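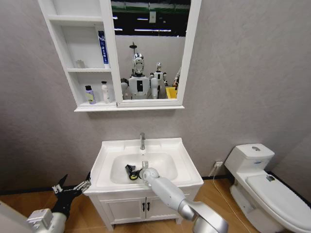 Bathroom day. I put it off all of June and then the outlet-side shelf got so bad that I knocked a bottle into the sink two mornings running, so fine. Monday, 6 a.m., coffee on the edge of the tub at my mother's old place where I'm staying till the lease thing gets sorted. Quick post, I have to leave by eight.

First thing, I took everything out of everything. Cabinet, drawer, the bag hanging off the door, the other bag inside that bag. Laid it all on a towel in the hall. Embarrassing amount of hotel shampoo. Four half-used tubes of the same Zurier hand cream, which I don't even like that much, it smells of candle. Sunscreen from a trip in which I did not see the sun. Threw out anything that had separated or gone a funny color. Kept one hand cream.

Then measured. I always skip this and always pay for it. A shelf can look deep enough and then the bottle sticks out just far enough to catch your sleeve. My old cabinet (Soltum, the cheap line, 59 dollars and it shows) had fixed shelves and nothing tall would stand up in it, so the tall stuff lived on the toilet tank and fell in. Twice. I'm not going back to that.

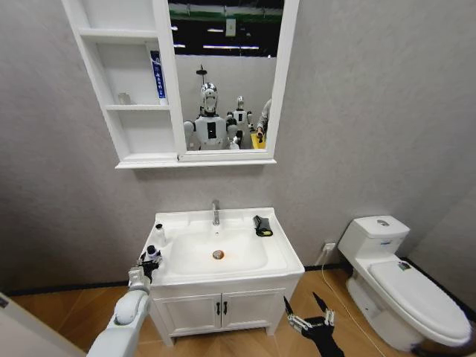 Small shelves work if you let them stay half empty, that's my whole theory at this point. I used to fill every inch because it felt like a waste otherwise, and then I'd be digging for the one thing I use every single day. So one shelf gets the daily stuff and that's it. A slim upright box and a little clear cup on the middle board, nothing at all on the one under it, and you can grab either without moving the other. Lying a tube flat takes up three times the room, stand it up. Glass cup is prettier than plastic but it disappears against white and I have already knocked mine over reaching for floss, so maybe get a colored one.

Sinks. If you get the orangey ring at the drain like I do, paste of baking soda and dish soap, old toothbrush, leave it while you do the mirror. Don't go at it with steel wool, I did that in the last apartment and the scratches held dirt forever after. Mirror gets a barely damp cloth and then a dry one. Spray ran down behind my last one and the edge went black, so the spray goes on the cloth now and never on the glass.

Also looked at replacing the whole vanity, for about five minutes. The Quezada one with the doors is 389 and you still have to pay someone for the plumbing. No. New handles, maybe. Small black ones. Later. 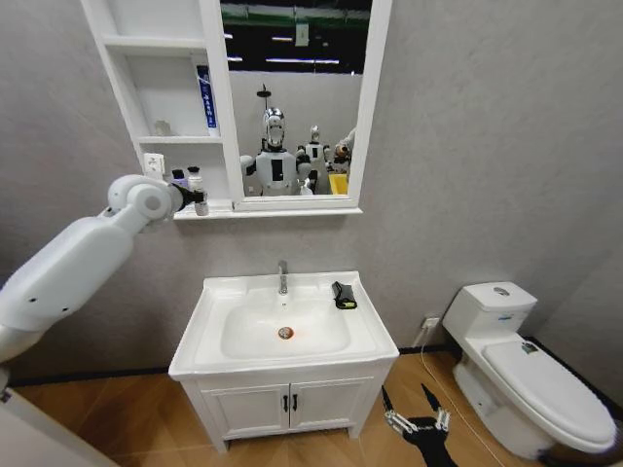 Octavio Rivadeneira
Writer, sweeper, owner of this blog

Bottles went back last. Tallest at the side, short ones next to it, labels facing out so I stop putting conditioner on my face. Anything with a pump goes where you can press it without lifting it down, wich sounds obvious, took me years. Wipe the bottom of each one before it goes back on the shelf or you get those sticky rings by Thursday.

The rest of it went in a Plonasard basket under the sink – spare soap, razors, the travel things – with the lid off because if there's a lid I will never put anything away in it. Floor last, from the far corner to the door, and do behind the toilet even though you don't want to.

Took 90 minutes with the coffee breaks. Next up is the hall closet, and I'm kind of dreading it, theres a vacuum in there that doesn't work and a box I haven't opened since the move. If anyone has a trick for limescale on a chrome faucet that isn't vinegar, leave it in the comments please, the smell stays on my hands all day.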